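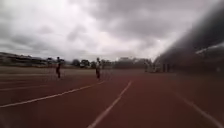 I started running again in August after six years of doing nothing more energetic than carrying shopping. I'm going to put down what I've learnt so far, mainly for the two people who asked me, and partly so I can look back at it. I do most of it on the athletics track in Romombridge, the dark red one with the white lane lines. A track suits a beginner who doesn't know how far anything is. You follow a line round and you've done a lap.

2/ First month was run a minute, walk two minutes, and stop when I'd had enough. I didn't use an app. I had one years ago and it shouted at me in the middle of songs. I used the clock on my phone and a bit of common sense.

3/ Shoes. I wore an old pair from the back of the wardrobe for the first fortnight and my shins hurt every morning. Bought new ones in the sale, last year's colour, half a size up from my normal shoes. Shins were fine a week and a half later. Might have been the shoes, might have been the rest days I took while waiting for the parcel.

4/ The other thing I got wrong was speed. I set off at the pace I remembered running at, which was the pace of someone a good deal younger. If you can't say a whole sentence out loud you're going too fast. I say my own address. People do look.

5/ Someone asked about lanes. At ours the inside lane is for people doing timed work and everyone else keeps further out. Walkers go right on the outside. It's on a board by the gate but the board is behind a hedge, so you mostly find out by being told.

6/ If you want the sums: one lap of the inside lane is 400 metres, so two and a half laps is 1000 metres. Further out is longer. I used to run in an outer lane and count it as 400 and wonder why my times were so poor.

7/ Always the same direction, anticlockwise. I went the other way once at the end of a session to even my legs out and met a school group coming round the bend. Wouldn't do that again.

8/ Food. I can't run within two hours of a proper meal. A banana is fine, toast is fine, porridge is not. I know plenty of people swear by porridge.

9/ I go at 6 in the morning when I can. The gate is meant to open then and usually does. Evenings are busier with the club, who are friendly enough but do a lot of whistling. If you're shy about being seen, go early. Those who are there at that hour are thinking about their own breathing.

10/ Rain doesn't matter much once you're out in it. Wind does. There's nothing to stop it on the back straight and I've had laps where I was barely quicker than walking. On windy days I now go by minutes and forget the laps.

11/ For a change of view I do the old railway path from Plukholm. The line opened in 1872 and you can still see the date on the first bridge. It's flat the whole way, as railways are, and the surface is packed grit. Good in dry weather, puddles after rain. There's a tap at the Plukholm end but it gets turned off for winter.

12/ Dogs on the railway path: slow down, say good morning, go wide. I've had no trouble. Bikes are more of a nuisance than dogs, mainly the ones without bells.

13/ Stretching. I've read that you should do it before, that you should do it after, and that it makes no difference. I walk a lap before, and afterwards I do my calves against the fence because they feel tight if I don't. That's all I have to offer on stretching.

14/ What I carry: door key, phone, a tissue, and a pound coin for the locker. The locker gives the coin back. I tried one of those belts with a little bottle on each side and spent the whole run hitching it up. It's now in the charity bag.

15/ Money so far. Shoes, two pairs of decent socks, and the track fee. Socks were worth it. I got blisters on both heels in the cheap ones. I haven't bought a watch and I'm trying not to look at them.

16/ Things that went wrong in the second month: a cold that lasted 9 days, and a sore knee from doing hills too soon. For the knee I dropped the hills and went back to the run and walk routine. It settled. If it hadn't I'd have gone to the physio, and if yours doesn't, you should.

17/ After the cold I expected to be back at the start and I wasn't. I'd lost a bit of puff but the legs were the same. First run back I did half of what I'd been doing, next one three quarters, and then I carried on as before.

18/ Where I am now: twenty-five minutes without stopping, three times a week. It isn't fast. A woman pushing a pram kept level with me on the railway path for quite a long way, and she was on the phone.

19/ I do sleep better, mostly. Not on evening run days, when I lie there with my legs buzzing. I haven't lost any weight. I've been eating more toast.

20/ Someone asked whether a treadmill would do instead. I'm sure it would. I had a trial week at the gym and found it hot and dull, and the minutes went by very slowly. A friend does all her running on one and is much fitter than me, so don't go by what I say.

21/ Next job is to run the railway path from Plukholm all the way to the station car park without walking the last bit, where it comes up a ramp to the road. The ramp is short but it comes when I've got nothing left. I've stopped halfway up it every time so far.

22/ I'll add to this when I've done the ramp. If anyone knows of a head torch that doesn't slide down over your eyebrows, please tell me which one. The mornings are getting dark and the path has no lights past the second bridge.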